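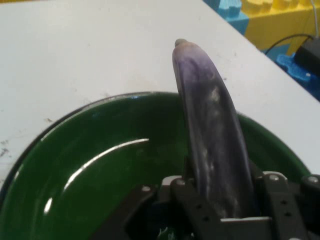

Eggplant and green bowl, play kitchen corner, Horkosley

Progress report to the Raltell small grants program, April

The pretend food and dishes bought with the first part of the grant are now in use at Horkosley. We ordered enamel dishes in red and green and a set of toy vegetables from Vurkholm. The white table was already ours and is showing some scuffs.

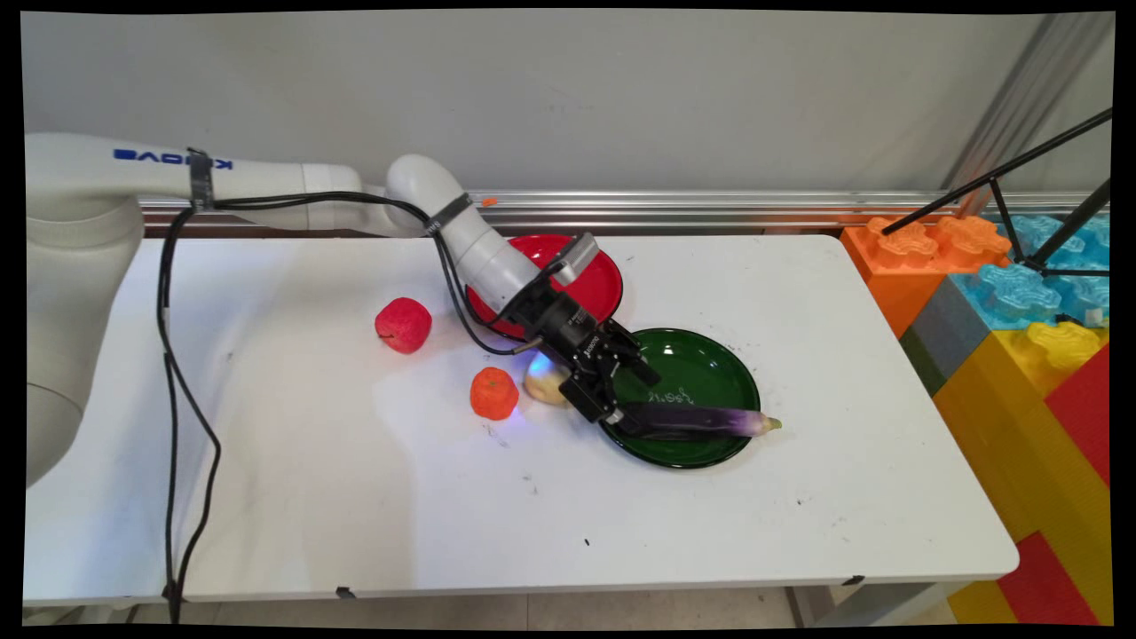
Sorting by colour runs for 20 minutes each morning, with up to 8 children at a time. Delivery was late, so the first sessions started after the holidays. We have spent 45 per cent of the budget. 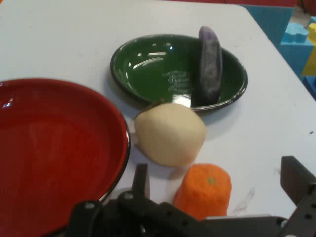
Mac an tSaoi wrote back on our draft that the vegetables should be washable before a second set is ordered, and asked whether the enamel chips. We have put both questions to the supplier and will hold the second order until we hear. The remaining money is set aside for shelving and storage tubs.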